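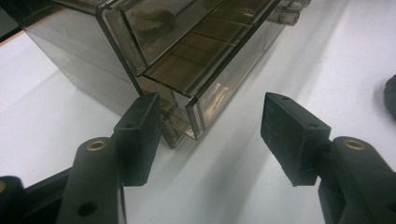

Progress report to the Manura Fund, 28 August 2024
Closthorpe Interfaith Dialogue Project

We are past the midpoint of the grant and I am very glad to be writing this one! The spring was slow, as you know from our last report, but the summer has more than made up for it.

The main news is the Friday evening talks. We planned for small gatherings after prayers and choir practice, and they have grown into the thing people in Closthorpe ask us about at the bus stop. Attendance across the series now stands at 1755, against a target of 2000 for the full year. The talk on fasting in different traditions filled the hall on Cheema Road – 80 chairs, and people standing along the back wall – and the discussion went on until we had to lock up.

Efe Shehu has taken over the youth circle. The group meets twice a month and has picked its own topic for the fall, which is how to answer hateful posts online without making things worse. They asked for two speakers who disagree with each other, and we have found both.

The joint statement on respect between congregations was read aloud in five places of worship on the same weekend. Getting the wording settled took four drafts. The sticking point was a paragraph on preaching about other faiths, and I think the final version is stronger for the argument we had over it.

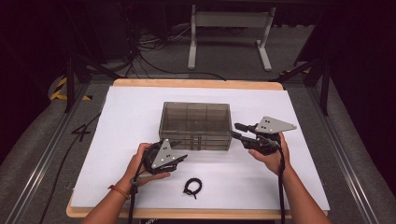

Jummai Iyamu wrote to us after the reading that she had expected something polite and forgettable, and that instead her congregation talked about it all through lunch and wants a second statement, this time on schools.

We would love to take that up. Chibuzor Jibrin is already sounding out the parents' groups.

Spending is on track except for printing, which ran over when we added two more languages to the booklet. We covered the difference from the travel line, with about 80 dollars left there.

Still to come: the winter talks, the booklet launch and a shared meal, date to be confirmed with the hall.

Damilola Nwachukwu
Project lead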